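# Galtov sprung tumbling strip, 12 metre

I've sold gym kit out of Orthorpe for a good while now and the Galtov strip is the one I get rung up about most, so I've finally sat down and given it a proper page. If you coach cheer or tumbling in a hall that belongs to somebody else (badminton at six, you at half past seven, yoga after) then this is probably what you're after.

It comes as six panels, each two metres square, that lock together with a sliding catch along the side. Carpet-bonded foam goes over the top in two rolls and fastens with hook tape. The springs are shorter than the ones in a full competition floor, so it feels a bit quicker underfoot, and your girls and lads will need a session or so to get used to it. Mine over-rotated everything for the first evening!

## What you get

- six sprung panels, birch ply top and bottom
- two rolls of carpet-bonded foam, blue or grey
- edge ramps for one end (a second pair is extra)
- a bag of spare catches
- one trolley, which holds the lot

The whole thing weighs 483 kg on its trolley. Measure your cupboard door before you order, please. Khôi Thân didn't, and his strip spent December in a corridor.

## Price

£4000 including delivery to the mainland, or £1147 down and the rest over a year if your club has its own bank account. The second pair of ramps is £131. I can do the foam on its own if your panels are still sound, just ring me with the measurements.

## Putting it up

Two people who know what they're doing take nearly twenty minutes. Start from the wall end and work outwards, and don't push the catches home until all six panels are down, or you'll be fighting the last one. Roll the foam out with the arrows pointing the same way. Onyekachi Isah marks her hall floor with little dots of tape so it goes back in the same spot every week, and I've pinched that idea for my own lot.

## How it compares

I also stock the Flomholm, which is lighter and a fair bit softer. It's lovely for under-eights and for stunt groups who mostly need somewhere kind to land. For running passes I'd go Galtov every time. Arash Bahrami has had both at his club and keeps the Flomholm for beginners' night.

The one grumble I hear is the hook tape, which collects fluff like nothing on earth. A stiff brush sorts it. I've asked Galtov about a wider tape and they say they're thinking about it.

If you'd like to try one first, there's a strip set up in my unit most weekday mornings. Bring soft shoes and
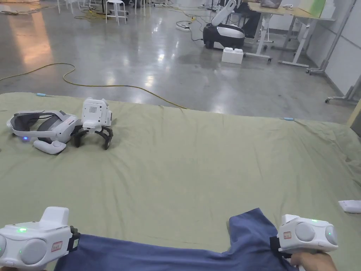 a couple of your stronger tumblers, and give me a day's notice so I can move the vaulting boxes out of the way.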